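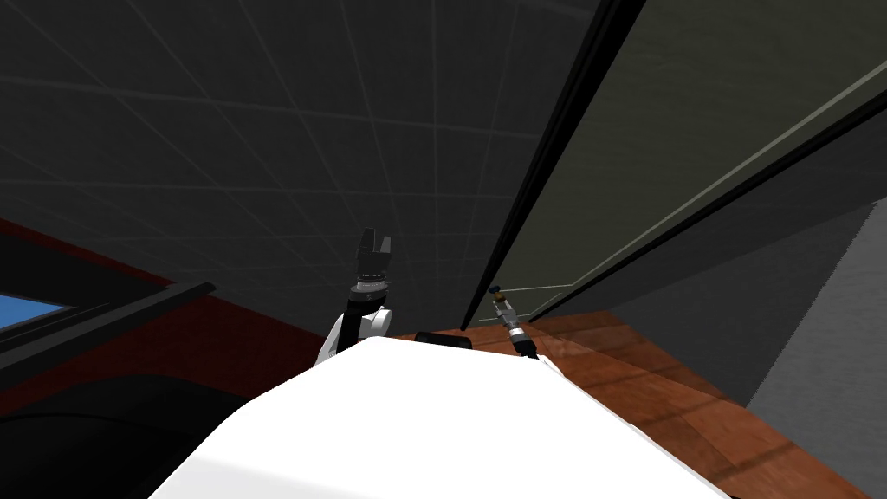 3. How Fans Buy a Reissue

September 28, 2020
By Maj-Britt Granström and Leif Hovland
6 min read
Print | E-mail

I'll admit I came into this part of the study with a hunch. I buy a lot of metal records myself, and I figured everybody who ordered a reissue already owned the album in some other form. So when Leif and I got the order logs from Nutmont, a small mail-order shop that sells mostly heavy stuff, I went straight for the Halvorsen back catalog (three albums, all put out again on vinyl in August) and started matching names.

The logs gave us 3310 orders. Of those, 389 came from people who had bought the same album from the shop before, usually on CD. That's a lot fewer than I'd have bet on! Leif was kind enough not to bring up the lunch I owed him.

We then wrote to 100 of the first-time buyers and asked what made them click. Plenty of them had come over from Cakero, the side band with the guest singer, and were working their way backward. Others just liked the sleeve. One man told us he'd ordered the wrong Halvorsen album, kept it, and now likes it better than the one he was after.

Figure 3. Simulated view: a white robot body with two robot arms.

Colored vinyl was trickier. Consolacion Marquez, who read an early draft, thought the color runs sold faster only because they were smaller, and I think she's mostly right. We had just eight titles that came in both black and color, so I wouldn't lean on that part too hard. Ruma, the label behind most of them, doesn't print run sizes on its product pages, and the shop didn't always have them either.

We left out gift orders and anything returned within the month. Wish lists are a whole other mess, and I get into those in Section 4.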